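Lilari two-finger hand-held gripper: review

Supplied by Bundgaard, assessed by Mahlet Tefera. The kit is sold for recording household handling tasks by hand, for later use in training robot arms. The price as tested was 696 euros, and the weight with camera fitted came to 405 grams on a kitchen scale.

Assembly is straightforward. The linkage arrives built; the user fits the fingers and checks the screws with the key provided. The printed manual covers this in four pages and gets one torque value wrong. Bundgaard has corrected the online copy.
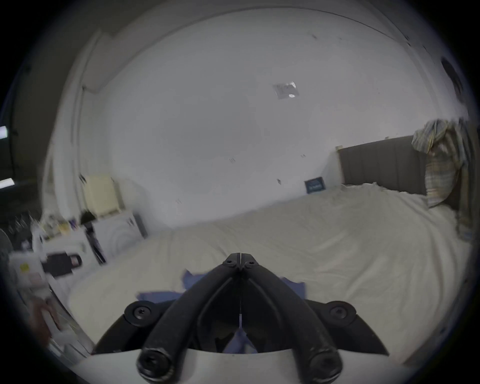
Page last changed: October, by M. Londoño

Cloth on a soft surface was the hardest of the tests. The long curved fingers close to a narrow tip, which suits picking up a single fold of fabric, and a crumpled cloth on a duvet offers plenty of folds to choose from. Of 323 recorded attempts with cloth, 43 ended in a dropped or missed grasp. Most failures came from closing too early, with the tip still above the fabric.

The wide view takes in the fingers and most of the room. Straight lines bend strongly towards the rim, so footage needs correcting before any measurement is made from it. Fast turns of the wrist produce blur at the sides.

The handle is less good. It is too thick for small hands, and the trigger spring is stiff after an hour's use. The Kondari model has a lighter action but shorter fingers.

Recommended for cloth and small objects. Spare fingers are sold in pairs through Skukutside.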